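4.2 Bagging task

Demos for the bag task were recorded at the Plindonley site with the hand-held grippers, one per hand. 150 demos in all, 12 thrown out for bad tracking. Clear bags are hard, the depth signal drops out on the folds and creases so we went with color only. Same settings as in March. 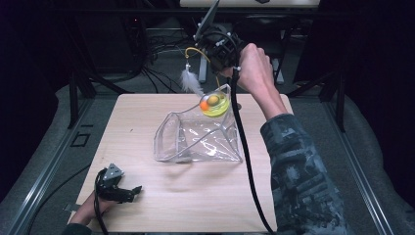
Figure 4. Bag task, hand-held grippers, small bowl with two balls over a clear bag.

Training used the Tunar split, no changes. Most failiures came at the bag mouth, see 4.3.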